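Staying Friends After Moving Away: A Small Study of Contact Habits

Project report, Ildale College, first-year social studies
Author: Tkachenko
December 6, 2006

1. Why I chose this topic

When I came to Ildale from Druvivton, I promised many people that I would write. After one term I was in contact with only a few of them. I wanted to know if other students have the same experience, and what helps a friendship to continue when two people do not live in the same town any more.

2. Method

In November I gave a paper questionnaire to students in the Brodora hall of residence. It had 9 questions, mostly about how often they speak with one old friend and who usually makes the first step. I received 21 completed forms. Afterwards I had longer talks with six of these students, in the common kitchen, and made notes by hand. Two forms had no answer to question 4, so I left them out of that part.

3. Results

The students who had a fixed habit, for example a call after dinner on the same evening, were more content with the friendship than those who called "when there is time". I had expected long letters to matter more. Many students told me that a short message about a small thing — a bad lunch, a missed bus — made them feel closer than a long one.

The most difficult point was the first step. Several students were waiting for the friend to write, and felt hurt. When I asked if the friend could be waiting also, they were often surprised. One student had kept 302 messages from her school friend and still believed that she was the only one who made an effort.
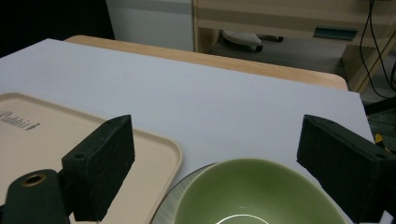
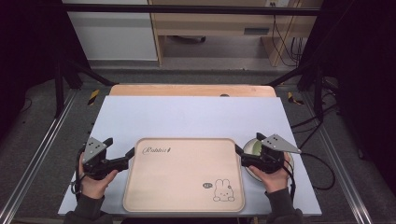
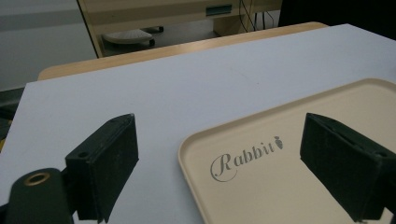 At the table, with the tray on the white surface in the second and third pictures.

4. Limits of the work

The group is small and all of them live in one building. I also asked only one side of each friendship, so I cannot say how the other person sees it. With more time, I would send the same form to both friends and compare the answers.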